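Subject: Re: [manip-users] Open day at Skurkomum, handheld gripper session 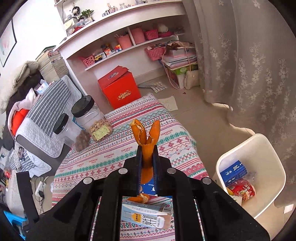
Do visitors need to bring their own hardware to the open day?
The hosts supply the grippers and the logging laptops; bring closed shoes and, if you want copies of the recordings, an empty drive.

More detail on the points raised in the earlier message:

> On 20 Apr 2026 the list admin wrote:
> Skurkomum has confirmed the open day. Tekwood will show its
> wrist mount in the morning. Could someone who has been before
> say what the handheld session covers, and whether the objects
> are all rigid? Our group works on food waste sorting and rigid
> blocks are of limited use to us.

They are not all rigid. The handheld session includes orange peel, torn by hand, so no two pieces match. A piece curls and has uneven edges, and the pith side does not behave like the skin side under the fingertips. The two-finger gripper pinches it well enough if you close slowly and take it near the thick part. Closing fast tends to fold it.

The session runs in furnished rooms with household clutter left in place. Expect patterned bedding, sheer curtains and clear plastic jars. Patterned fabric helped our visual tracking in October. Clear plastic hurt our depth estimates, and we dropped 6 of 81 recordings for that reason.

Each group gets 20 minutes per station and there are 3 stations. The Trevano station is the one with force readout. Ask for it first if you care about soft items, as the queue gets long after lunch.

For waste sorting specifically, tell the hosts in advance. Last time they let us substitute our own food scraps at one station, provided we took them away again.

Signup goes through the Skurkomum form, not this list.

Stergiou lab, manipulation group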